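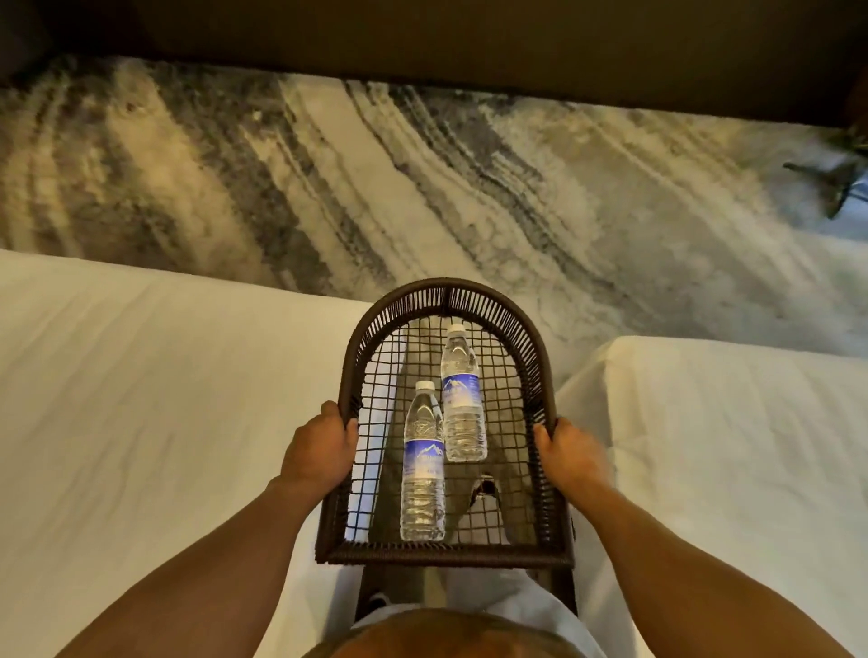 Unit 6: Reviewing a head-view recording kit for room service tasks

Course notes, Service Automation. Read before the practical.

1. Product under review

The Tendunano kit is sold as a package for teams who want a service robot to learn from people. It has three parts: a head-worn camera, a capture recorder that clips to a belt, and a desktop program called Hakik for cutting and labelling the recordings. A fourth item, the Rocha task pack, is licensed separately. It is a set of written task scripts for hotel rooms, each with start and end conditions.

This unit deals with one script only, Tray Carry. The carrier lifts a tray with two water bottles on it, moves it through the room in both hands and sets it down at a named surface. The script is short, but it covers most of what we need to judge the kit: grip on both sides, load stability, and travel through narrow floor space.

2. What the supplier states

Recording resolution is 3824 by 2688. The base licence covers 570 labelled clips, after which further clips are billed in blocks of 50. Clips are exported with a task name, a hand label for left and right, and a text line per segment. The June release of Hakik added a field for load orientation, and the older manual in the lab folder does not mention it.

Treat all of these as supplier claims until you have checked them. The resolution figure in particular applies to the stored file. It says nothing about exposure, and hotel rooms are usually lit at a low level with warm lamps.

3. Points to examine in Tray Carry

3.1 Hand visibility. Both hands should stay in view for the whole carry. With a tray held at the rim, the curled fingers hide part of the contact area from above. A labeller can mark the grip as present but should not guess at finger force.

3.2 Load state. Bottles may be upright or lying on their sides. The two cases have different failure modes — an upright bottle tips, a lying bottle rolls — and must be labelled separately. Do not merge them under "bottle on tray".

3.3 Open surfaces. A woven tray with a grid base lets the floor, and sometimes the carrier's own legs, show through. Segmentation tools tend to assign these patches to the tray. Check the mask by hand in Hakik and correct it on the first and last frames of each segment.

3.4 Clear plastic. Water bottles give weak edges against a busy background. Caps and printed labels are better anchors for tracking than the outline of the body.

3.5 Passage width. White bedding next to a dark tray gives good contrast, but the edge of the mattress can be hard to place where sheet meets sheet. Note any segment in which the gap cannot be judged.
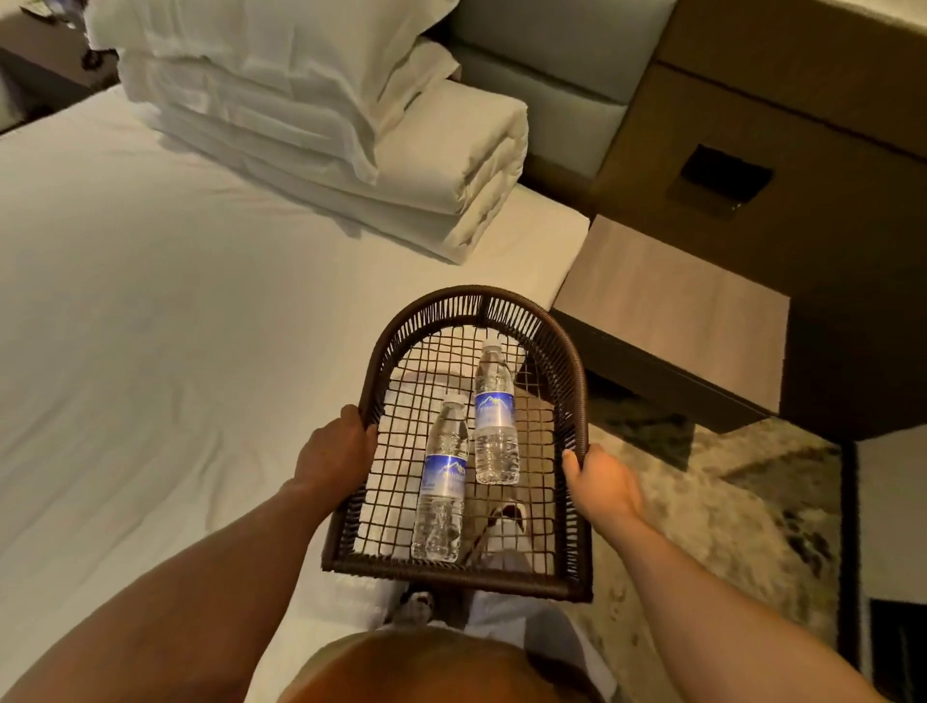 Figure 6.2. Tray Carry beside the bed, both bottles lying down with their caps toward the arched end.

4. Scoring the kit

Use the Nercombe sheet, which is the same one used for the gripper review in Unit 4. Score each of the points in section 3 from zero to five, and give a clip reference for every score below three. A score with no reference will be returned unmarked.

Record labelling time per clip as well. Mask correction on open-weave objects is slow, and the licence cost means little without the labour cost beside it. Enter the two figures separately.

5. Limits of the review

Head-view recordings show where the hands are and what they hold. They do not give load weight, grip force or joint torque. If your target robot has a different reach or hand width from a person, the tray path will need to be adapted before use, and the Tendunano kit has no tool for this. Hakik can export the hand labels to a plain table, which is enough for the exercise in Unit 7.

6. To hand in

Completed Nercombe sheet, one page of comments, and your list of corrected masks. Due Wed 25 October, before the start of the practical. Save the Hakik project under your group number and leave the original clips in the shared folder.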